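Home | Hardware | Software | People | Recent changes

Preda gripper trials

The Preda gripper trials are a set of side by side tests of end effectors for small robot arms, run at the Hurnent workshop under Kevser Tokgöz. Started as an in-house check before buying, later opened to outside makers. Focus is soft and easily bruised items, mostly fruit.

Background

Hurnent had been using one vacuum gripper for everything. Fine on boxes, poor on berries. Tokgöz wrote up a short test plan in December and asked for loan units. Two makers answered – Kokano with a parallel gripper, Drudenia with a three-finger soft one. The name Preda comes from the control software used for all runs, so that neither maker's own driver had an edge.

Method

Each gripper goes on the same arm, same speed limits, same start pose. The arm picks an item out of a container, lifts it, holds, and puts it down at a marked spot. There are 11 container types in the set, from flat trays to deep cups. Every item gets 40 tries per gripper. Drops, slips and crushed items are logged seperately. A pick that moves the container more than a finger width is logged as a nudge, which counts as half a fail.

Bowls are treated as the hard case. The wall limits how far the fingers can open, and a round item tends to roll when one finger touches first. Wide soft fingers often hit the rim before they reach the bottom.
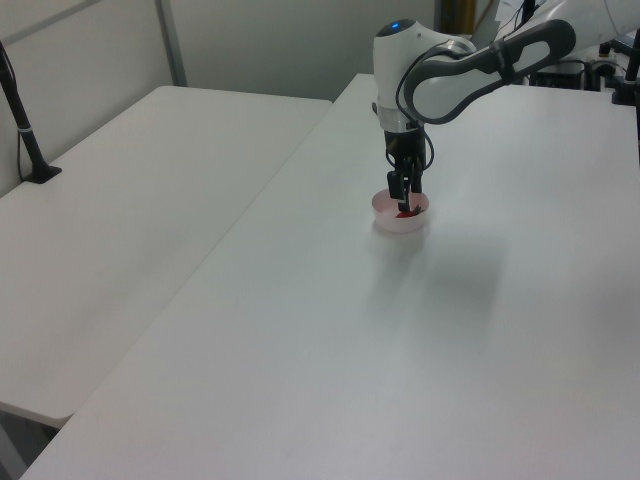
Parallel gripper with its fingers lowered into a small pink bowl.

Results

More than 1,000 picks logged so far. Parallel type did better in bowls and cups, mainly for its narrow fingers. Soft type ahead on flat trays, and left fewer marks on ripe fruit. Neither did well with very small berries. Closing force on the parallel unit had to be turned down twice in early runs, those runs are kept in the log but not in the totals.

Camera placement made more of a diference than expected. A wrist camera lost sight of the item in the last part of the reach, once the fingers blocked the view. A fixed camera kept it, but had trouble with deep cups. Later runs use both.

Criticism

Drudenia objected to the nudge rule – said it punishes wide grippers for the choice of container. Tokgöz kept the rule but now lists nudges in there own column. Cycle time is not scored at all, a gap users have pointed out on the talk page.

See also: Vacuum gripper, Wrist camera, Closing force

Categories: Robot end effectors | Benchmarks | Pages needing copy edit

Last edited 2025-12-29 · 2 comments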